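Home | News | Meetings | Join | Contact

Tanoli Adult Music Circle
Minutes of the members' meeting, Sunday, August 17, 2025

The meeting opened once the chairs were out. Minutes of the previous meeting were read and accepted with one correction: the spring recital ended with the duets, and the two solo pieces came before them.

1. Money
The balance stands at $992. The piano tuning bill of $298 has been received and will be paid from this. One member asked whether the tuning could be done once a year. The pianists present were against it, as the upright in the front room drifts badly when the heating comes on. Left at twice a year.

2. Dues
Proposal to raise dues from $50 a year. Discussed at some length. Agreed to leave dues as they are and look again in January. Members who joined after the spring recital pay the full amount but are covered through the end of next year.

3. Rooms
The front room stays ours on the usual evening. The back room can be used for sectional practice when it is free, and players should check the door sheet before setting up. No music, cups or rosin to be left on the tables.

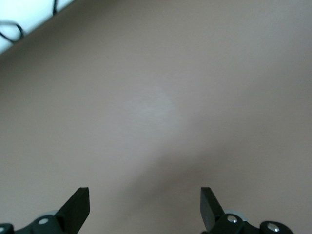 Brown surface, close up.

The clarinets asked if they could move to the back room for good, as they cannot hear themselves next to the brass. Agreed to try this until the winter concert. The brass will also start with quiet long tones and hold off on anything loud until the singers have finished warming up.

4. Winter concert
The venue will be the Grudix Hall again. It has its own piano, and the stage is wide enough for the full group if the percussion goes on the left. Program so far:

Opening march, full group
Two carols, singers with piano
Grokarard Suite, strings only, first and third movements
Piano duets, to be chosen
Closing medley, full group

The strings reported that the third movement of the suite is not yet at speed. They will take it slower and work on the page turn before the key change, where the second violins keep coming in early. There was a request for larger print parts. These will be copied and handed out at the next rehearsal.

The singers want the second carol down a tone. The pianist is willing to transpose it but would like a written part. Carried over.
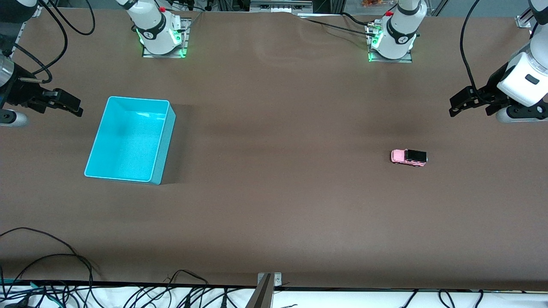
It was asked whether the closing medley needs all of its repeats, as last year's concert ran long. Agreed to cut the second repeat and go straight to the coda. Please mark this in pencil.

5. Library
Five sets of parts are still out from the spring. Most are from the Mukska folk dances, including the only bass part. Members are asked to look in their cases and piano benches. Returned parts go in the gray box, in score order if possible.

6. Other business
A member offered a music stand and a metronome free to anyone starting out. Both were taken.

The next meeting will follow the last rehearsal before the concert. Meeting closed.

Last updated after approval of minutes

Contact the secretary | © Tanoli Adult Music Circle | Back to top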